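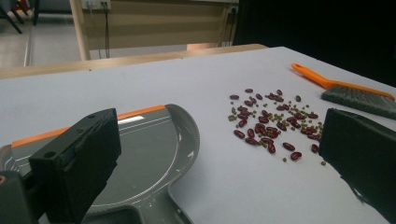 ok bean week. day whatever. gonna post as I go because I never write these up after

task is sweep the beans into the dustpan. that's it, that's the whole task. kidney beans + mung beans, brush, dustpan, white table. we call it "sweepy" on the board and I'm sorry but the name is stuck now

for new people: I do demos for the Grinholm project. handheld gripper, camera on it, you squeeze and do the chore yourself and the policy learns from that. no arm in the loop while recording. arm gets its turn later

why beans. Tsutomu wanted rice. I said no to rice. I have done rice. you find rice in your shoes in December

also two sizes matters!! big ones push fine, little ones roll off wherever they like and the bristles ride right over them. if you only demo on the big ones the arm learns a lovely confident sweep that leaves every mung bean behind

target is 100 good demos on this one before we switch tools. "good" = all beans in the pan, no regrasp, brush goes back down on the table, not dropped. dropping it is a fail even if the beans are in. yes I've argued about this. I lost

the grasp is the hard part imo. brush lying flat, you come in with two stiff fingers and try to get the handle. too near the end and the head swings round the second you push. too close to the bristles and you can't get the angle low enough 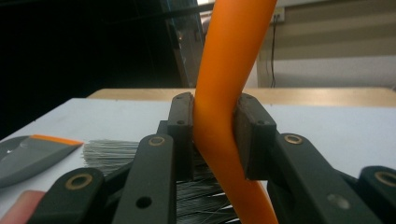

Brush in the jaws, dustpan off to the left. Bend of the handle right between the pads.

been going for the bend lately. it's where I'd put my own thumb so it feels natural, and the slope gives the pads something to sit against. Tarmo grabs higher and his sweeps are smoother than mine, annoying

Tarmo Krūmiņa btw, if you read his thread on cup stacking. same guy. fast hands

someone asked about leader arm teleop vs this. did teleop for a year at Clellance. fine for pick and place. for sweeping I hated it, you can't feel the bristles load up so you either hover or mash. with the handheld you feel the drag in your wrist and just kinda know. does the feel end up in the data? only sort of. it's in how the hand moves. thats my theory anyway, Tsutomu thinks I'm romanticising it

(romanticizing. whatever. my phone does that)

stuff I do the same every time, people keep asking so:

1. Dump the beans fresh. don't arrange them. if you tidy the pile you're teaching it tidy piles

2. Move the pan between takes, different spot, different angle. one of our early batches had it in the same place every take and the arm swept toward that spot even with NO PAN THERE

3. Short strokes. one big heroic push looks great and throws mungs off the table

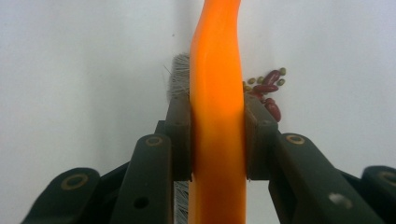 4. Go back for stragglers. last few beans are worth more than the first pile. slow down, get behind them, nudge. if you skip them in demos the arm will skip them forever

5. Don't talk with your hands mid take. me. this one is for me

tally so far this round: 19 tossed. mostly me bumping the pan, couple where a finger pad got there before the brush and I was basically bulldozing with the gripper. which works! but it's not the task

reviewed them with Tsutomu over lunch and he kept 15 from the morning. harsh but ok. he watches at double speed and still catches every hesitation, "what were you thinking here" idk man I was thinking about beans

q from the replies, how many episodes total across all the table chores. 3503 as of this morning. sweeping is a tiny slice, most of it is wiping and folding

q: do you need the stiff bristles. haven't compared properly. Dukico folks say soft ones gave them better coverage and worse control. would beleive it

q: can I see the arm do it. not yet. first checkpoint trains tonight, if it's embarassing I'll post it, if it's good I'll post it twice

q: does left/right handed matter. we mix. I'm right handed, Tarmo is a lefty, and he takes the takes where the pan sits on the awkward side for me

ok back to it, next set is pan further out and a wider spill. more later if my wrist holds up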